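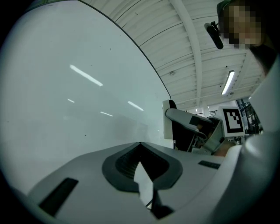
Hand-held gripper collection, pre-shift check
Site: Flitstead, Poon line
Checked by: Thierry Sabatier
Date: Thursday, February 29, 2024

1. Both grippers open and close fully
Pass. The left one is a little stiff. Lanura calls this normal for the age of the unit. They said the same in December.

2. Marker block fitted, marker flat and clean
Pass. Please stop wiping it with solvent.

3. Lens clean
Pass.

4. Glare on large glossy surfaces
Comment. The tube lights show up as long streaks on white panels. I was told the model will "learn to ignore it." I would like to see a test before we record another 156 episodes on that belief. Try one set with half the lights off and compare.

5. Head strap and head unit secure
Pass. Collector to tighten it before leaning over the work, and again after the break.

6. Hands clear of the moving parts
Comment. Fingers end up in the gap between the arm and the bracket far too easily. The training sheet says to hold by the grip only. I doubt anyone reads the training sheet. Repeat it out loud at the start of shift.

7. Walkway beside the shelving clear
Pass at time of check. Look again after deliveries.

8. Faces blurred before upload
Pass on the samples I opened. I opened 7. The upload log says all 714 were done, and I have no way to confirm that from here. Lilska to send the list of files where no face was found.

9. Start and end of each episode marked
Fail. In 4 of the episodes I played back, the end was marked while the gripper was still closed on the part. If we keep those as good examples, we are teaching it to stop early. Pull them and redo.

10. Failed attempts kept and labeled
Fail. The folder has none. I don't believe a whole week went by without a dropped part. Collectors are to keep the bad ones and tick "failed."

11. Batteries and cables
Pass. One cable taped, replacement ordered.

Result: cleared to collect, except that nothing goes to training until 9 and 10 are fixed. The weekly target is not a reason to skip either one.

T. Sabatier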